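Gesellschaft für Haushaltskultur Hellora
@hellora_haushalt

Zum 16. Januar tritt unsere überarbeitete Empfehlung zur Pflege von Schneid- und Backbrettern aus Holz in Kraft. Die wesentlichen Punkte fassen wir in diesem Thread zusammen. (1/8)

Grundlage sind 2334 Zuschriften aus Privathaushalten. In 1092 davon ging es um Risse und Verzug, ein Thema, das die bisherige Fassung nur am Rande behandelte. (2/8)

Holzbretter sind nach Gebrauch beidseitig mit warmem Wasser und wenig Spülmittel zu reinigen. Von der Spülmaschine raten wir weiterhin ab. Getrocknet wird stehend, mit Abstand zur Wand – keinesfalls auf der Heizung. (3/8) 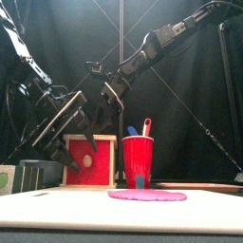
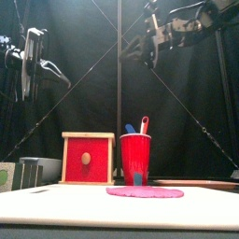
Holz in der Küche: Schneidbrett und blaue Schüssel im folgenden Bild. (4/8) 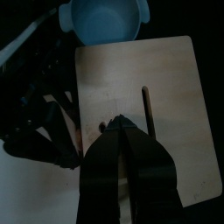
Wie oft sollte ein Holzbrett geölt werden?

Bei regelmäßiger Nutzung alle 5 Wochen, neue Bretter vor dem ersten Gebrauch zweimal. Das Öl zieht 20 Minuten ein, der Überschuss wird mit einem Baumwolltuch abgenommen. (5/8)

Geeignet sind aushärtende Öle, die für den Kontakt mit Lebensmitteln freigegeben sind. Gewöhnliches Speiseöl kann ranzig werden und wird von uns nicht empfohlen. Getränkte Tücher bitte ausgebreitet trocknen lassen – es besteht die Gefahr der Selbstentzündung. (6/8)

Tiefe Schnittspuren lassen sich mit feinem Schleifpapier in Faserrichtung ausgleichen. Durchgehend gerissene Bretter sind auszusondern. (7/8)

Das vollständige Merkblatt liegt in der Geschäftsstelle aus und wird auf Anfrage postalisch zugesandt. Rückmeldungen zur neuen Fassung nehmen wir bis Ende Mai entgegen. (8/8)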